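Projetos > Clube de robótica > Notas da apresentação

Imprimir | Enviar por e-mail

NOTAS, fala de quarta (versão curta, não ler tudo!!)

Abrir sem slide. Bom dia, quem somos: clube de robótica, equipe Plekance, turma da tarde. Dizer logo que o projeto é de dois braços, manipulação de objetos pequenos. Perguntar quem já tentou pôr uma chave num chaveiro de luva grossa. Esperar as mãos.

O desafio: bancada Kerdale, tarefa "material de escritório". Chave com etiqueta, fichário de argolas. Os dois braços têm que dividir o trabalho. Regra da competição: 2 minutos por tentativa, ninguém encosta na mesa depois do apito.

Por que é difícil: metal fino, liso, brilha. Argola é curva, a garra é chata. A câmera do punho se perde no reflexo. Falar devagar aqui, semana passada atropelei tudo.

Slide da garra. Deixar na tela um tempo, o pessoal sempre quer ver de perto.

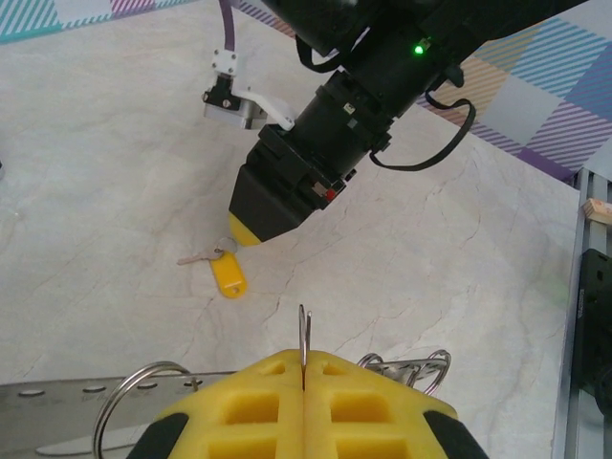 Garra esquerda com a alça de arame entre os dedos de espuma; o outro braço sobre a chave.

Apontar a espuma amarela, a grade de retângulos. A espuma cede e abraça o arame. Antes usávamos dedo rígido impresso, escorregava demais. Mostrar também como a outra garra chega inclinada, de cima. Se descer reto bate na primeira, foi assim que perdemos um suporte em janeiro.

Treino: 300 demonstrações gravadas, teleoperadas pelos alunos em turnos de 30. Jogamos fora as ruins, sobraram 200. Contar a do turno em que a etiqueta ficou do avesso o tempo todo (rápido, sem enrolar). Software: Jerner pra gravar, Chacko pra treinar. Não entrar em detalhe de rede, se perguntarem fica pro fim.

O que ainda falta: soltar a argola sem puxar o fichario junto. Coordenação, um braço espera o outro e às vezes os dois esperam. Iluminação do laboratório muda depois das 16h, o modelo sente.

Próximo passo: trocar a posição da chave a cada tentativa, testar chave sem etiqueta. Depois papel, se der tempo. Acho que não dá.

Perguntas prováveis: custo (não sei o total, dizer que a planilha tá com a coordenação), quanto tempo por semana, se pode entrar sem saber programar. PODE. Repetir isso.

Agradecer a escola, inscriçoes na mesa da saída. Levar a caneta.

Imprimir | Enviar por e-mail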